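Chapter 4
Knowing Where the Fingers Are

If you have worked your way through the first three chapters, you have a program that can open a log, line up its clocks, and play the whole thing back without falling over, and I hope you took a moment to be pleased about it! Now we come to the part of the book I have been looking forward to, in which the software has to make some sense of what the wrist camera sees. We will start small, with the two fingers and the gap between them.

It may seem odd to spend a chapter on the tool before we look at a single object. But every grasp your planner will ever suggest is measured from the fingertips, and if your estimate of the gap is off, everything you build on top of it will be off too (I learned this over one long November with the Trevero planner, and I would like to spare you the same month). The fingers are also a kind subject for a beginner. They stay in the lower part of the view, they face each other, and they are dark, so against a pale tabletop even a plain threshold will find most of them.

Most of them, I say, and the rest will keep us busy. Look at the glare across the middle of the table, and then at the inner edges of the pads, where a wisp of fiber hangs off the left one and a thin strip has peeled along the right. A careless edge finder will happily call that wisp the edge of the finger and report a gap that is too narrow.
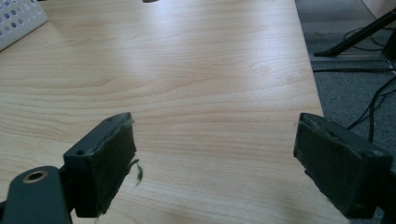
4.1 What You Will Build

By the end of the chapter you will have a small module that takes one camera image and returns the gap, along with a score for how far that number should be trusted. We will write it on top of Dinby, the log reader from Chapter 2, and try it on a practice set of 600 images. Keep 200 of them aside for testing, and please don't peek.

4.2 Before You Begin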